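4.3 Sorting and pairing open footwear

Applies to: slides, mules and bath sandals returned to the Fidgate counter without a box. For laced shoes, see 4.4.

Before you start

Clear the sorting table of paperwork and loose straps. Have ready the Sivberg pair clips, a dry cloth and the returns sheet. Each table handles up to nine pairs per batch. Larger returns must be split before they reach the table.

Caution: Do not use solvent wipes on moulded soles. They dull the surface and the pair can no longer be shelved as new.

Procedure

1. Tip the sandals out of the returns bag and turn them all sole down. Leave them at whatever angle they land.

2. Separate by colour first, then by strap type. Plain, ribbed and buckled straps are kept apart even when the soles are the same.

3. Read the size moulded into the sole. If it is worn away, lay the sandal against the size board and enter the reading with the letter M (measured).

4. Find the left and right of each size. Place them side by side with the toes pointing away from you and the inner edges touching.

5. Check that both heels line up. A difference of more than one ribbon width on the size board means the pair is mismatched. Go back to step 3.

6. Wipe the footbed and strap of each sandal. Leave open for two minutes before clipping.

7. Fit one pair clip through both straps from the inner side. The clip should close without bending the strap.

Note: Where several pairs of one model and colour are on the table together, complete step 3 for every sandal before starting step 4. Black slides in neighbouring sizes are easily crossed.
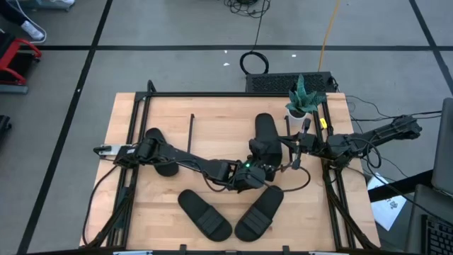
8. Enter the pair on the returns sheet under the model code. Code 590 is used for slides with a wide strap and code 921 for all mules.

9. Move the clipped pair to the Mohammadi rack, toes outward, smallest size at the top.

Odd sandals

Single sandals are not clipped. Tie a blank tag to the strap, write the size and side on it, and place the sandal in the odd bin. Odd sandals are held until the end of October and then written off by Gerd Görtz.

Care of the table top

Brush grit off along the length of the strips. Do not drag soles across the wood.

Section revised 2023-07-05, K. Golestani. Replaces sheet 3,314.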